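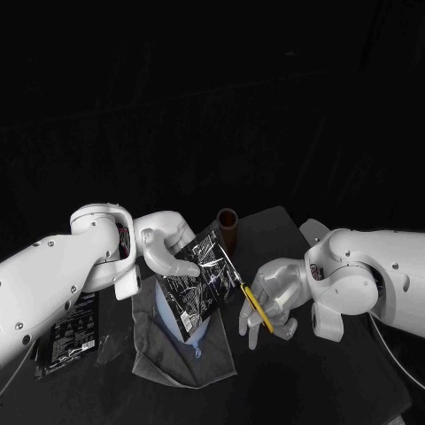 À qui s'adresse le référentiel de bonnes pratiques publié par Rovmont pour la manipulation bimanuelle ?

Aux intégrateurs, aux laboratoires d'essai et aux responsables sécurité qui exploitent des robots à deux bras sur plan de travail, avec des outils à main du commerce et des objets souples ou fragiles.

Rovmont, novembre 2020 - Rovmont met à disposition la version 2 de son référentiel de bonnes pratiques consacré à la manipulation bimanuelle sur table. Le document compte 11 chapitres et remplace la version diffusée en mars. Il a été rédigé avec le bureau d'études Stirkitz, chargé de l'analyse des risques, et le laboratoire Saliba, où les procédures ont été mises à l'épreuve.

Le référentiel ne se substitue ni à la réglementation applicable aux machines ni aux normes de sécurité en vigueur pour les robots industriels. Il précise des points que ces textes laissent à l'appréciation de l'exploitant : choix des objets d'essai, état du poste avant mise en mouvement, règles propres aux outils coupants, traçabilité des séquences.

Outils coupants

Le chapitre 4 traite des ciseaux, lames et poinçons saisis par une main robotisée. Il impose les dispositions suivantes :
- l'outil est inscrit au registre du poste, avec son type et la longueur de ses lames ;
- un emplacement de repos fixe lui est attribué, hors de la trajectoire habituelle des deux bras ;
- aucune personne ne se trouve dans le volume de travail tant que l'outil est saisi ;
- la main qui maintient l'objet à couper reste à l'écart de la ligne de coupe, avec une marge définie dans l'analyse des risques du poste ;
- en cas d'arrêt de protection, la préhension est conservée. L'ouverture automatique des doigts est proscrite.

Ce dernier point a fait l'objet de plusieurs relectures. La version de mars laissait le choix à l'intégrateur. Or la chute d'un outil ouvert sur le plan de travail crée un risque secondaire que l'arrêt des axes ne couvre pas.

« La plupart des dossiers que nous recevons décrivent correctement le bras et très peu ce qu'il tient », indique Muireann Tully, responsable conformité chez Rovmont. « Un robot évalué à vide et un robot qui tient une paire de ciseaux ne relèvent pas de la même analyse. Nous demandons désormais deux fiches distinctes. »

Objets souples et emballages

Les chapitres 5 et 6 portent sur les matériaux déformables : sachets, films, textiles, feuilles imprégnées, enveloppes gonflées. Leur comportement varie d'un exemplaire à l'autre, et la répétabilité du robot ne suffit pas à garantir celle de la tâche. Le référentiel recommande 20 répétitions au minimum par configuration, avec un exemplaire neuf à chaque répétition lorsque l'objet est modifié par l'essai.

Un ballon de baudruche peut servir de support de substitution pour les tâches de pose ou de lissage sur surface courbe. Il doit alors reposer sur un support textile qui limite le roulement, et sa pression de gonflage est notée de manière qualitative à défaut de mesure. Le résultat obtenu sur un tel support ne permet aucune conclusion quant à un usage sur une personne.
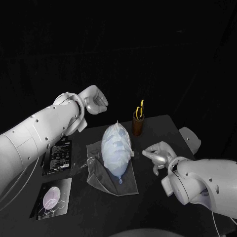
Les doigts qui ne participent pas au contact sont maintenus repliés, et la distance d'approche est fixée avant la séquence. Toute approche à doigt tendu est exécutée à vitesse réduite jusqu'au contact, avec une limite d'effort documentée. Si une seule main travaille, l'autre conserve une position d'attente déclarée, au-dessus du plan ou en dehors de celui-ci.

Les emballages et films de protection présents sur la table sont soit déclarés comme éléments de l'essai, soit retirés. Les matériaux transparents ou brillants font l'objet d'une mention particulière, les reflets pouvant dégrader la détection par caméra.

Enregistrement et revue

Saliba a exécuté 1,277 séquences pour éprouver les procédures du référentiel. Chacune a été consignée dans Skosus, l'outil de journalisation développé par Rovmont, qui associe les positions articulaires, les images et les interventions de l'opérateur. Les séquences interrompues sont conservées au même titre que les autres.

« Un essai interrompu puis effacé fausse la statistique », précise Giang Tiêu, ingénieur d'essai chez Saliba. « Nous avons gardé les reprises, les saisies manquées et les arrêts demandés par l'opérateur. Le chapitre 9 donne le format. »

Le format d'enregistrement est ouvert et peut être utilisé sans Skosus. Une grille de revue est jointe en annexe - elle doit être remplie par une personne n'ayant pas conduit l'essai.

Disponibilité

Le référentiel est disponible en français et en anglais, sur demande auprès du service conformité de Rovmont. Les exploitants qui appliquent la version de mars peuvent conserver leurs fiches de poste, à l'exception de celles relatives aux outils coupants, à refaire selon le chapitre 4. Les observations techniques sont à transmettre par écrit, avec le numéro de chapitre et, si possible, l'enregistrement de la séquence concernée.

Contact presse : Rovmont, service conformité, à l'attention de Muireann Tully.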